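**Mosodska 141 哑光内墙漆（“耐擦洗”款）**
货号 141｜Pritchard 店内自提或送货｜售价 103／桶

厂家的宣传单上写着“永不留痕”。我们卖漆的年头不短，还没见过哪一款墙漆配得上这四个字，这一款也配不上。它仍然是我们店里哑光漆当中比较肯推荐的一款，下面会讲清楚好在哪里，哪里是吹的。如果您只想看结论，请直接翻到“谁不该买”。

## 先说“耐擦洗”这个词

桶身正面印了一个很大的 200，下面一行小字是“次擦洗”。常有客人拿着桶来问：是不是能擦 200 次？

我们的理解是：在厂家自己的条件下，用厂家自己选的刷子和清洁液，在一块干透的平板上来回刷，刷到这个次数漆膜还没有露底。宣传单没有写刷子多硬，没有写压了多重，也没有写清洁液是什么。我们写信去问过，Ilaria Marras 收到的回信里附了同一张宣传单，只是换了个清晰一点的版本。

所以这个数字可以拿来跟 Mosodska 自己的其他几款比，拿去跟别家比就没有什么意义。更要紧的是，“没有露底”和“看不出擦过”完全是两回事。哑光漆最常见的毛病是擦亮：漆膜还好好的，可是擦过的那一块比周围亮，侧着光看像贴了一张透明胶带。宣传单对这一点一个字都没提。

我们自己在仓库后面的隔墙上试过，上了两遍，放足了时间才动手。结论比较琐碎：

- 铅笔印：湿布就能带走，基本看不出痕迹。
- 鞋底蹭的黑印：能淡，要擦得有耐心。用力过猛的那一块第二天看有点亮。
- 番茄酱：当场擦没问题，放过夜的留了一圈淡黄。
- 圆珠笔：别想了。
- 椅背长期顶出来的凹痕：这归腻子管，漆管不了。总有人指望漆能管。

Branwen Watkins 坚持说圆珠笔那一块“远看没有了”。我们站到她说的那个距离看过，还有。

## 白色有好几种，先弄清楚您要哪一种

141 这个货号下面有“米白”和“冷白”，另外可以加钱调色。桶盖上的色点印得不准，米白那一张偏粉，请不要照着它做决定。店里有刷在硬纸板上的大样，借走要留押金，还回来就退。

墙的颜色受旁边的东西影响很大。地板是什么颜色、灯泡偏黄还是偏蓝、靠墙放了一张白桌子还是深色柜子，都会让同一桶漆看上去像两桶。两面墙相交的地方尤其明显，一面受光多，一面受光少，客人常常因此来投诉“两面墙不是一个色”。我们每次都请他们把样板从这面墙拿到那面墙再看一次，绝大部分投诉到这里就结束了。

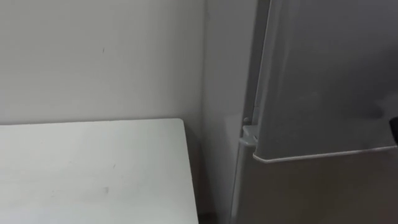
*米白墙面与白色台面，墙上有一小处深色痕迹。*

如果您只打算补一小块，我们要泼点冷水。哑光漆补漆的难度被严重低估，尤其是浅色。即使用的是同一桶剩下的漆，墙上的旧漆已经经历过日照、油烟和擦洗，新漆一上去，边缘就会显出来。Mosodska 的宣传单说这一款“可无痕局部修补”。我们的经验是：

1. 痕迹很小，用最小号的笔点一下，点完收手，通常能混过去。
2. 痕迹有巴掌大，老老实实从一个墙角刷到另一个墙角，整面重来。
3. 介于两者之间的，先用湿海绵试一试。很多看着像掉漆的黑点只是蹭上去的灰或橡胶，擦掉就完了，漆都不用开桶。

第三条会让我们少卖一些漆，也没办法。

## 遮盖力：两遍还是三遍

厂家说“一遍遮盖”。请当它没说。

白盖白，墙面本来就平整干净的话，两遍可以。浅灰、浅蓝盖成冷白，也是两遍，转角处会稍微透一点，您介意就再补一遍。原来是深红、墨绿之类的，请预备底漆，不要拿这一款硬盖。103 一桶的面漆用来当底漆，花的是冤枉钱。

Myfanwy Edwards 去年帮她姐姐刷过一间饭厅，原来是砖红色。她不信我们的话，没有用底漆，一共刷了五遍，最后在窗户旁边还看得出一点粉。她现在在店里负责卖底漆，卖得很有说服力。

关于一桶能刷多大面积，我们不打算在这里重复厂家的数字。那个数字假设墙面不吸水、滚筒不滴漆、您的手也从不发抖。新抹的灰墙会喝掉很多漆，旧的壁纸残胶也会。把墙的长和高量好，告诉我们现在墙上是什么，店里帮您算。算多了，没开封的桶可以退；调过色的不能退，这一条没有商量。

## 气味与干燥

标签上写“几乎无味”。开桶的时候是有味道的，比我们店里的 Cidberg 缎光漆轻，带一点氨味，有人完全不在乎，有人闻了头疼。刷完开窗，味道在当天晚上就淡了很多，关着窗的储物间则拖了好几天。我们不会跟您讲“刷完当晚即可入住”，这句话是宣传单讲的，宣传单不用睡在那个房间里。

表面干得快，摸着不粘手之后至少等 3 个小时再上第二遍。天气潮湿就再等等。Mabli Landeg 在八月的一个阴雨天赶工，表干了就上第二遍，滚筒把第一遍整条带了起来，后来只能打磨重做。

还有一件事宣传单放在背面最底下，字非常小：**擦洗性能要等漆膜完全固化才算数**。也就是说，您刚刷完的头几个星期，它跟一款普通的便宜哑光漆没什么两样，甚至更娇气。这段时间请不要擦，不要贴胶带，不要把家具顶在墙上。很多“说好耐擦结果一擦就花”的差评，多半是在这段时间里擦的。我们认为这句话应该印在正面，那个大大的 200 旁边就有地方。

## 工具

厂家推荐配自家的 Prelano 滚筒套装。我们卖这个套装，也觉得它贵。滚筒套本身不错，短毛，不怎么掉毛；托盘很薄，倒满漆之后端起来会弯；附送的小刷子请直接拿去扫窗台。

单买一个短毛滚筒套，加一把斜口的切边刷，效果一样，还能省下一些钱。滚筒新买来先用胶带粘一遍，把浮毛粘掉，洗一下晾干再用。切边刷值得买好一点的，天花板线和墙角那几条边决定了整间房看上去像谁刷的。

美纹纸请在漆还没有完全干硬的时候撕，往斜后方慢慢拉。等到第二天再撕，漆膜会跟着起来一条，到时候您就会来问我们怎么局部修补，然后请回到上面那一节。

## 家具靠墙的地方

这一段是 Abla Sayegh 要求加的，她负责接售后电话，说一半的电话都跟这个有关。

桌子、床头、餐椅，只要长期挨着墙，什么漆都会磨。靠墙的桌沿每天轻轻蹭一下，日子久了就是一条灰线。要么把桌子挪开一点，留出一道缝；要么在桌沿后面粘几粒毛毡。毛毡很便宜，比任何“耐擦洗”技术都可靠。留缝的缺点是东西会掉进去，笔、勺子、充电线，看您更烦哪一样。

厨房情况又不同。炉灶、水槽后面的墙面请贴砖或者装挡板，油汽和水不是哑光漆该面对的东西。宣传单上有一张图，模特在炉灶边笑着擦墙，我们看了很想打电话过去。冰箱、洗衣机这类电器旁边的墙可以刷，但要留出散热的空间，刷之前先把电器整个拉出来。贴着电器侧面伸一支长柄刷进去凑合的人，几年后搬家时都会看到那条没刷到的旧颜色。

台面也顺便讲一句：刷墙的时候请把台面盖好。白漆滴在白台面上，湿的时候看不见，干了摸得到，抠又抠不干净。

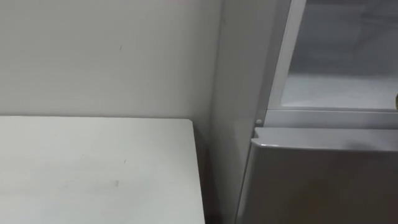
## 跟店里其他几款比

我们不给星级，星级没有用。

**Cidberg 缎光**：更耐擦，这一点没有争议。代价是有光泽，墙面上每一个坑、每一道没磨平的腻子都会被照出来。走廊、小孩房、楼梯间，我们更愿意推荐它。

**Pritchard 自有哑光**：我们自己的牌子，便宜得多，遮盖力跟 141 差不多，擦洗就不行，湿布用力一点会掉粉。天花板和不常用的客房用它足够。卖它我们赚得少一些，但买了 141 去刷天花板的人实在太多了，请问谁会去擦天花板？

**Mosodska 141**：夹在中间。要哑光的样子，又需要偶尔能擦一擦，墙面本身也不算太平整，那就是它了。除此之外，我们看不出多花这笔钱的理由。

## 谁不该买

- 家里有人拿圆珠笔在墙上作画的。
- 打算刷浴室的。标签说可以，我们有过退货，墙角起泡，厂家回复说是通风不良。浴室不就是通风不良的地方吗。
- 想一天刷完、第二天就把家具推回去的。
- 冲着“抗菌”两个字来的。标签侧面有这两个字，我们要过检测报告，没有要到，所以本页的商品介绍里没有写，您在店里听到有人这么讲也请不要信。

## 客人留言（挑了几条，好坏都有）

“颜色比样板暗一点，过了几天自己看顺眼了，也可能是习惯了。”

“哑光的效果很好，下午太阳斜着照进来也不反光。狗甩上去的泥点擦掉了，擦过的地方要蹲下来找角度才看得见。我先生每天都蹲下来找。”

“桶盖太难开，撬坏了一把螺丝刀。”——桶盖这件事我们向厂家反映过，没有下文。用专门的开桶器，收银台旁边有，买漆可以白拿一个。撬变形的桶盖盖不严，剩下的漆会结皮。

“店里说两遍，我刷了三遍。”——原来的墙是浅紫色，这位客人下单时写的是“白色”。

“没有宣传的那么神，但比我上次买的强。”

## 送货、退换与保存

送货只送到门口，桶很重，楼梯请自己想办法，或者加钱选上楼。收到后先核对桶盖上的批号，同一面墙请用同一批。批号不同的，把几桶倒进一个大桶里搅匀再刷，这一步很麻烦，也很值得。

未开封、未调色的可以退，带上小票。调色错误如果是我们的责任，重新调一桶，旧的那桶您留着或者还回来都可以。如果是灯光下看着不一样，请参考前面关于样板的那一段，我们不换。

剩漆换到小一号的密封罐里，尽量装满，少留空气，写上房间名和批号，放在不会结冰的地方。冻过的漆搅开以后看着正常，刷上去是一粒一粒的，只能扔掉。倒进下水道是不允许的，拿回店里，我们代收。

安全说明书在柜台有纸质版，索取即可。厂家的宣传单也有，愿意看的话请自取，在开桶器旁边。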